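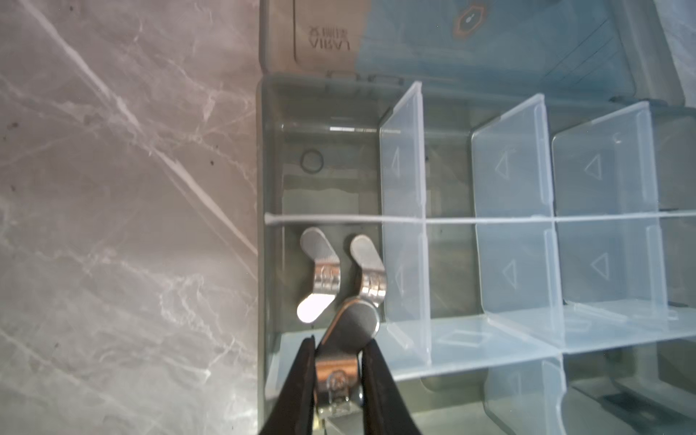

Figure 4. Left compartment of the organiser from the wrist camera, with one wing nut in the fingers and two on the compartment floor.

4.2 Setting up and looking after the cell

Most of the published work on sorting small parts passes over the upkeep of the cell in a sentence. We give it a section, as it took up most of our working days. The cell at Hidby was built in February as a copy of an older one at Balville, and for the first few weeks it was a copy in name only. The arms were the same, the rail was the same and the software was the same. The results were those of a different laboratory.

The first fault we traced was in the bases. Each arm sits on a black plate bolted to the aluminium rail, and a plate that has crept by 2 mm along the rail gives an error at the fingertips that looks exactly like a bad camera calibration. We recalibrated the cameras very thoroughly several times before anyone picked up a hex key. Plate bolts are now checked before each session and a line of paint pen across bolt and plate shows whether one has turned. The paint pen cost less than any other part of the cell and has found more faults than our diagnostic software, a comparison the author of the software has asked us to drop.

The wing nut is the least forgiving of the parts we handle. A grip on the threaded barrel, as in Figure 4, leaves a wing free to foul whatever is nearest, and inside the organiser something always is. The transparent dividers make matters worse. To the depth sensor we tried first, a clear divider did not exist, and the arm drove into it with complete confidence. We took the depth sensor off and now rely on the colour view from the wrist, with a fixed compartment map measured by hand. The map must be measured again if the organiser is moved. So must the resting position of the lid, which is held in a separate file for historical reasons that do us no credit.

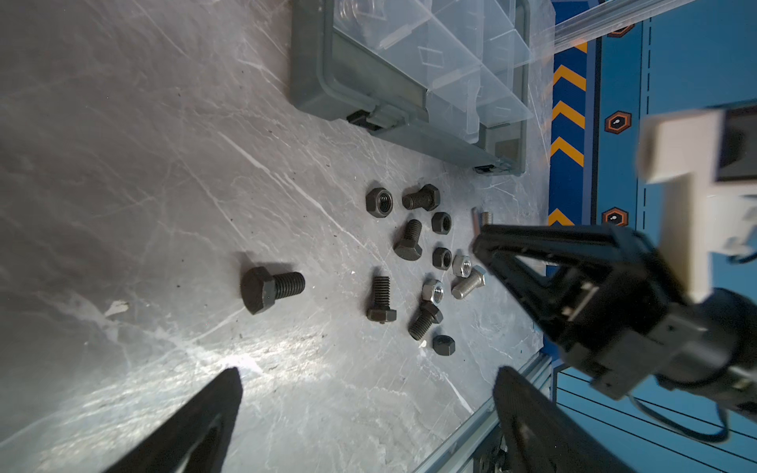 Figure 5. Bolts and nuts, black and silver, on the marble-patterned surface, seen from the left wrist. The right gripper comes in from the side, its fingertip at a thin silver bolt.

Lighting came next. The work surface has a marble pattern, chosen at Balville so that the system could not lean on a plain background, and it throws back light strongly enough to bleach part of the wrist view (Figure 5, lower left). Silver bolts suffer most. Against white veins under glare they fade into the table, while the black ones stay easy to find at almost any exposure. We lowered the lamps and fixed the exposure by hand. Automatic exposure had been brightening and dimming the view each time a finger passed through it, giving our early recordings the mood of a thunderstorm.

The floor also needs wiping down. Fine scratches cannot be removed, but specks can, and the detector has in its time offered us a speck as a very small nut. Wiping is done with a dry cloth between sessions. A damp cloth leaves a film on which the bolts slide.

Finger wear was slower to show itself. Threads file away at the fingertips, and after 4000 grips the gap at the tip was enough for a thin bolt to slip through while the gripper reported a sound hold. Fingers are now swapped as a pair. Swapping only the worn one saves half the cost and leaves the arm gripping everything off centre, as we can report from experience. A swap takes 35 minutes with the Leckie jig, most of it spent on the zeroing routine. 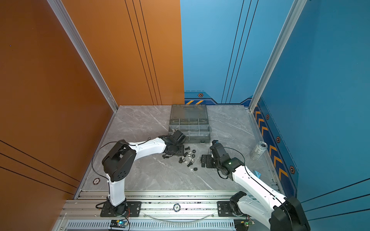

Figure 6. The cell from the fixed camera, both arms over the hardware and the organiser open at the back. The two circuit boards are at the near edge, one below each arm's base.

Cables account for nearly all the remaining stoppages. Each arm carries its own, and the wide loops in Figure 6 are the slack that the outermost poses need. We first tied the cables close to the links, and the cell looked splendid until the right arm reached for the back row and unplugged itself. The present loops are untidy and have held. The boards at the near edge are wired to the arms with thin leads, and these are pressed home at the start of every day. A lit LED on a board shows only that the board has power. It says nothing about the arm, a point worth passing on to new staff early.

The full checklist was drawn up by Vibeke Zoëga and last revised in May 2025. It has 3 parts: plates and fingers, cameras and lamps, cables and boards. Sessions logged without it were left out of the results in Section 5. The same list is now in use on the Futen cell, where the plates had also crept.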